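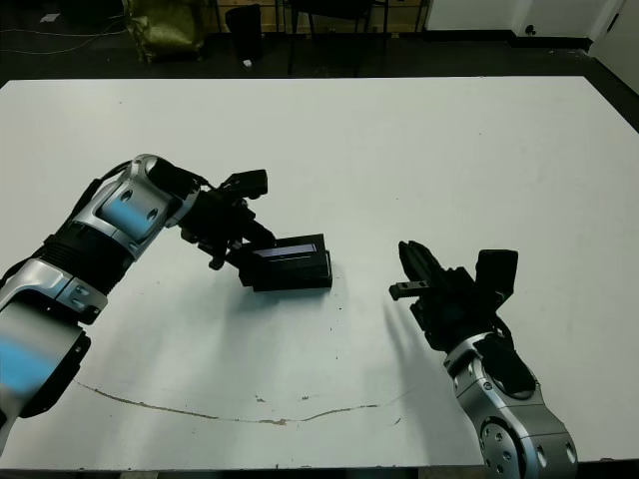
My question is about collision checking between two arms when the planner for each arm is running separately. I have a bimanual setup over a white table, and the task is simple: the left gripper holds down a small black box, and the right gripper comes in towards it from the other side. Each arm plans well when it is alone. When both work at the same object, the right arm stops before it arrives and the planner reports "start state in collision", although with my own eyes I see free space between the fingers. Black grippers, black box and the shadow of the right gripper on the table are also not making it easy for the perception part, so I am not sure which side I should blame.

What I have already tried:

I reduced the padding of all links from 16 mm to 9 mm. The error comes less often but it still comes.

I turned off the depth camera and inserted the box by hand as a known object. Then it works most of the time, but I cannot keep it this way, as the boxes will have different sizes later.

I made the planning time longer. No change, as expected, because the planner refuses already at the start.

The planning stack is Iltent with the standard two-arm configuration. The scene is updated by a separate process, and each planner takes its own copy when it receives a goal. Is it better to plan both arms as one group, or can I keep two planners and fix the scene in some way? I would like to keep two planners, as the code for the left arm is finished and tested.

Posted by suturgate_lab in Motion Planning
Edited once: corrected the padding units

ballasier_fan
9 votes

Just switch off the collision check between the two grippers. In the config file there is a list of pairs which are ignored, add all finger links of left and right there. I did this in my project and never had the error again.

suturgate_lab
Comment on the answer of ballasier_fan

Thank you, but I am afraid of this. The fingers on the right are long, and if they hit the left wrist I will have a repair and no robot for a month.

tomorrow_i_plan
52 votes, accepted by the author of the post

Please do not disable the pairs. The message tells you that the start state is in collision, so first find out with what. Print the contact list from the collision checker, with the names of both bodies, at the moment when the planner refuses. I would expect one of two results.

First possibility: the contact is between a right finger and a body called something like "octomap" or "unknown". In this case your depth camera sees the arm itself and the self-filter does not remove all of it. Dark and shiny parts are difficult for many depth sensors. The silver segments give reflections, the black ones give few points with a lot of noise, and the noise stays in the map as small floating voxels. You reduce the padding and the problem becomes smaller, which fits to what you write. It also fits that the error goes away when you turn off the camera. The remedy is to make the padding of the self-filter larger, while the padding of the collision check stays small. These are two different parameters and many people change only one of them. If the map keeps old voxels, also clear the region around the box after every left arm motion.

Second possibility: the contact is between a right finger and a left link. Then look at the time stamps. You write that each planner takes its own copy of the scene when the goal comes. If the left arm is still moving at this time, the right planner has a left arm which is frozen in an old place. With us the copy was 300 ms old, and this was enough to put one wrist into the other. We solved it with a small lock: the right planner waits until the left arm reports that it stands still, then it requests a fresh scene, and only then it plans. You can keep your two planners with this.

One more thing. When the left gripper touches the box, you must tell the scene that this contact is allowed. Attach the box to the left gripper with the finger links in the list of touch links. If you forget it, the box remains a world object, and the left planner will be the next one to complain.

Planning both arms as one group is cleaner when they must move at the same time. For hold with left, approach with right, I would not do it – the search space is double and you gain little.

suturgate_lab
Comment on the answer of tomorrow_i_plan

It was the first possibility. The contact list had a right finger against "octomap" in nearly every line. I set the self-filter padding to 52 mm, which was too much and removed the box also, and now I am at 16 mm and the box stays. I have added the lock too, as it was only a few lines. The attach step I already had, but without the touch links, so thank you for this also.

kettle_and_gears
3 votes

If you come here from a search and your stack is Aaltonen and not Iltent: the self-filter padding is in the sensor file there, not in the planner file, and it is read only once at start. I changed it for a whole afternoon without restarting the node and believed that it has no effect. The contact list is printed when you set the log level of the collision checker to debug.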